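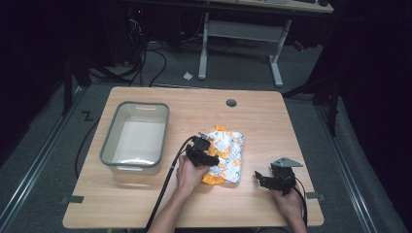 2022-10-17

Up at five for the early shift at Clolton. Rain on the way in and the bus was full by the second stop.

The branch meeting was at dinner time in the canteen. The packing side want the new rota put to a vote before December, and I think they are right. As it stands we get 7 days' notice of a change and the firm would like to make it two. The letter from Brabec came round again - same wording as the last one, with the paragraph on overtime moved to the front. I read it twice and could not find an offer in it.

We had 40 in the room, more than last time. Most of the night shift stayed on for it. There were 12 new membership forms handed in at the end, mainly from the loading bay. I said I would take them to the branch office tomorrow, so they are in my bag with the sandwich box.

One of the drivers told us the Wirketti depot settled last week. They kept their paid breaks but lost the Christmas bonus. I would not have signed that.

Home by four. Slept an hour in the chair. Need to ring the office about the ballot dates and find out who prints the papers. Also pay the gas.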